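Chukwuemeka Etim builds in a shared workshop with one bench circuit and a strict rule about clearing up. His project, Prirka, is an arm with a linkage gripper that sorts small household items on a tabletop. He has been at it since May.

The first version used a belt drive at the wrist. "It slipped under load and I lost position," Etim says. "I replaced it with a geared joint and accepted the backlash." Backlash at the fingertips is now 40 hundredths of a millimeter, measured with a dial indicator clamped to the bench.

The fingers are black linkages, slotted so the travel can be adjusted with a screwdriver. Etim wanted to change the opening without reprinting parts. The controller is a Navickas board bought secondhand, and the software, which he calls Kurkero, is his own.

The test layout is a white tabletop with a banana, a bread roll, a pink plate with a panda figurine on it, and a white bin with a purple cube inside. A small cabinet with an open drawer stands at the left. "The drawer is the hard target," he says. "The walls are thin and the approach has to be steep." 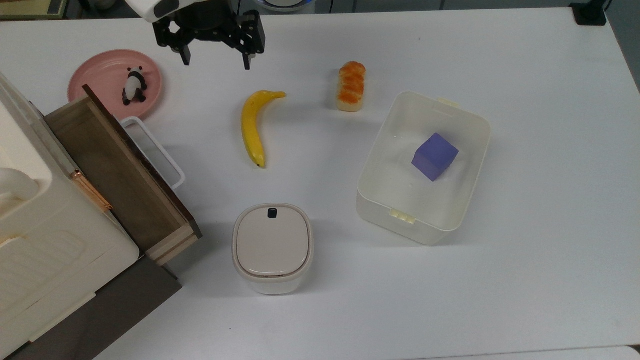
How is the arm powered? From a 24-volt bench supply, with a separate regulator for the finger servos so that a stall doesn't reset the controller.

Etim logs every attempt. The current log holds 432 grasps, of which 101 were failures. Most of the failures were late closures on curved objects. "I was closing on a timer," he says. "Now I close on motor current. The threshold is 600 milliamps, and I set it by hand."

He has not added force sensors at the tips. The wiring would have to cross two moving joints, and he has already replaced one broken cable there. The next job is a cable guide along the arm housing, followed by a stiffer mount.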